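Accueil | Collections | Documentation | Contact
Ressources > Rangement et emballage > Casorier

# Casorier — fiche descriptive

## Objet

Casorier réunit des enregistrements consacrés à la mise en sachet et au rangement de petits articles, fruits et légumes factices pour l'essentiel. La collection est établie par Grastadlow et comprend 2 008 séquences, réparties en 7 lots.

## Contenu

Les articles sont disposés sur un plan de travail blanc, avec un sachet en plastique transparent et un bac translucide à paroi ajourée. Leur position initiale varie d'une séquence à l'autre. 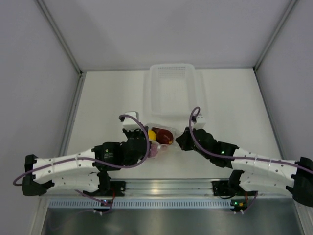 Chaque lot est accompagné d'un fichier d'annotations où figurent la désignation de l'article, sa couleur dominante et son emplacement final — sachet, bac ou table. Les séquences interrompues sont conservées et signalées par la mention « incomplet ».

## Version et contact

Version 3, mise en ligne le 07/06/2021. Toute demande de rectification est à adresser à Augustina Akolgo, responsable de la documentation.

Classé dans : Jeux de données, Emballage, Petits objets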